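Stair rail work finished at Cladano building

The main staircase at the Cladano building is open again after work on its wooden handrails. The stairs closed in May when several people reported that the lower part of the rail moved when they leaned on it.

Ruiz-Ortega, the contractor, took the rails off their posts, replaced the worn fixings and put them back. The newel posts were checked at the same time and tightened where needed. The job came to $1,115, which was paid from the building's repair budget. Another $600 has been set aside for the back stairs.

Tenants on the upper floors used the back stairs while the work was going on. Hiren, which rents the top floor, had its deliveries left at the front desk and can now have them brought up as before.

The staircase has two parallel rails, and both were kept. Replacing them with metal was considered early on and dropped after tenants objected. The white walls beside the stairs will be repainted later in the year.

Anyone who notices a loose rail or post should tell the front desk.
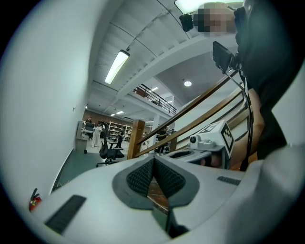 Roscoe Yazzie

The back stairs will stay open until a date is set for the work there.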